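Reading a Title Commitment Before You Buy

The thin stack of paper that arrives midway through a home purchase decides what the buyer will own, and most buyers skim it.
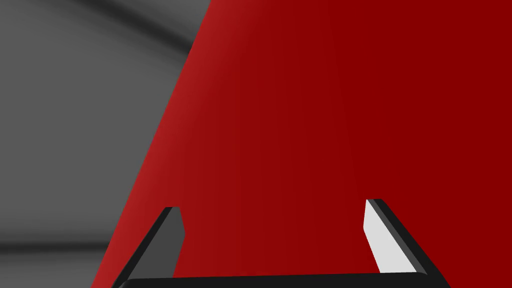 By the Property Desk | Evton Quarterly, March issue | Filed under: Closing

A few weeks before closing, the title company sends a document called a title commitment, or in some areas a preliminary report. It is often attached to an email with a dozen other files. The buyer's agent may mention it in a sentence. The lender reads it closely. The buyer usually opens it, sees a legal description written in bearings and distances, and closes it again.

The commitment is a promise to issue a title insurance policy if certain conditions are met. It also lists everything the policy will refuse to cover. A buyer who reads it has time to object. A buyer who first opens it at the closing table has very little.

The parts of the document

Most commitments follow the same order. Schedule A sets out the basic facts: the effective date, the proposed insured, the amount of the policy, the type of ownership, the current owner, and the legal description of the land. Schedule B is split in two. The first part lists requirements, meaning things that must happen before the policy is issued. The second part lists exceptions, meaning matters the policy will leave out.

Check Schedule A first. The spelling of every buyer's name should match the purchase contract. The current owner should match the person who signed as seller. If the contract was signed by one spouse and Schedule A shows two owners, a signature is missing, and the sale cannot close in that state. The same applies when the owner of record is a trust or a company. The title company will want papers showing who is allowed to sign.

The legal description deserves more attention than it gets. A street address is a convenience for mail. The deed transfers what the legal description says and nothing else. In the Plamari subdivision, a group of hillside lots laid out in two phases, several driveways run across a strip that was kept as a separate parcel when the second phase was recorded. Buyers who compared the description with the plat map saw that the strip was missing. Others learned of it when they applied for a permit to repave.

Requirements

The requirements section reads like a work order. Pay off the existing mortgage and record a release. Pay the property taxes that are due. Record a deed from the seller to the buyer. Provide a death certificate for a former joint owner. Deliver a letter from the homeowners association stating that dues are current.

Most of these fall to the seller or to the title company, and the buyer's part is to see that none of them is stuck. Old mortgages are the usual trouble. A loan can be paid in full and still appear as open on the public record if the lender never filed the release. When the lender has since merged or closed, getting the paper can take weeks. One Nogueira Street rowhouse that went under contract last spring carried an open lien from a home improvement loan made 27 years earlier. The amount was small and the debt had long been paid. The closing moved twice while the successor bank looked for its file.

Judgments against people with similar names also turn up here. The seller can usually clear these with a signed statement that the person named in the judgment is someone else. It is routine, but it does need to be signed, and in some counties it needs a notary.

Exceptions

The second part of Schedule B is where a buyer should spend the hour. Exceptions come in two kinds. Standard exceptions appear in nearly every commitment and cover broad matters: the rights of people living on the property, boundary problems that a survey would show, unrecorded easements, unfiled claims by contractors. Many can be removed or narrowed if the buyer provides a survey and the seller signs an affidavit. Some title companies do this without being asked. Others wait for a request.

Special exceptions apply to the one property. Each should refer to a recorded document by book and page or by instrument number, and the title company should supply a copy of any of them on request. Electronic commitments often carry links. Ask for all of the documents, including the ones that look dull.

Utility easements are the most common. A strip along the rear line for power or drainage is ordinary and rarely changes the value of a house. An easement that runs through the middle of the yard is another matter — a pool, a garage or an addition may not be allowed on top of it. The recorded document gives the width and the location, although older ones may say only that the utility can place its lines "over and across" the land. That kind of blanket wording should be raised with the title officer, who can sometimes find out where the lines were placed and limit the exception to that area.

Access easements can work in the buyer's favor or against. If the house is reached by a shared drive, the buyer wants the right to use it insured as part of Schedule A. If a neighbor crosses the lot to reach a road, the exception will say so, and the buyer should find out who pays for upkeep. Many older agreements are silent on that point.

Covenants and restrictions follow. These may run to 52 pages for a planned community, or to a single paragraph in a deed from decades ago. Read for limits on rentals, fences, parking of work vehicles, outbuildings, animals and exterior changes. A buyer who plans to rent out a basement unit should not rely on the zoning code alone. The city may allow it while the covenants forbid it, and the neighbors can enforce the covenants.

Mineral reservations appear in many parts of the country. An earlier owner sold the land and kept what lies beneath it. Whether this matters depends on the area and on state law, including whether the mineral owner can use the surface. Endorsements that cover damage to buildings are available in some states for a modest charge.

Making an objection

The purchase contract sets the deadline for title objections. It is commonly counted in days from receipt of the commitment, and it can be short. In the form contract used across the Mament valley the buyer has 6 days. Silence after that point is treated as acceptance of everything on the list.

An objection should be in writing and should name the exception by number. State what is wanted: removal, a limit on the wording, an endorsement, or a fix by the seller. "Buyer objects to item 11 and requests that the easement be limited to the area shown on the survey" is enough. Long letters slow things down.

The seller then has a set period to respond. Under most forms, the seller may cure the problem, decline, or say nothing, which counts as declining. The buyer can then go ahead and take title subject to the exception, or cancel and recover the deposit. Check the contract for the exact terms, as forms differ from state to state and sometimes from one broker's office to the next.

Updated commitments

Title companies revise commitments as items are cleared or found. A revision may arrive the day before closing. Compare it line by line with the earlier version. If a new exception has been added, many contracts open a new objection period for that item alone.

There is also a gap between the effective date on Schedule A and the day the deed is recorded. A lien filed in that window would not appear in the search. Gap coverage deals with this risk and is included in many policies, though the buyer should ask for confirmation in writing.

The owner's policy

The lender will require a policy that protects the lender. It does nothing for the buyer's equity. The owner's policy is separate, is paid for once at closing, and lasts as long as the owner or the owner's heirs hold the property. Who pays for it is a matter of local custom and of negotiation.

Two forms are generally sold for houses. The basic form covers defects that existed on the policy date. The enhanced form adds certain later events, such as a forged deed recorded after closing, and some permit and boundary problems, often with a deductible and a cap. Ask for both prices and for a specimen of each form. Keep the final policy with the deed when it comes in the mail, usually some weeks after the keys, and check its exceptions against the last commitment.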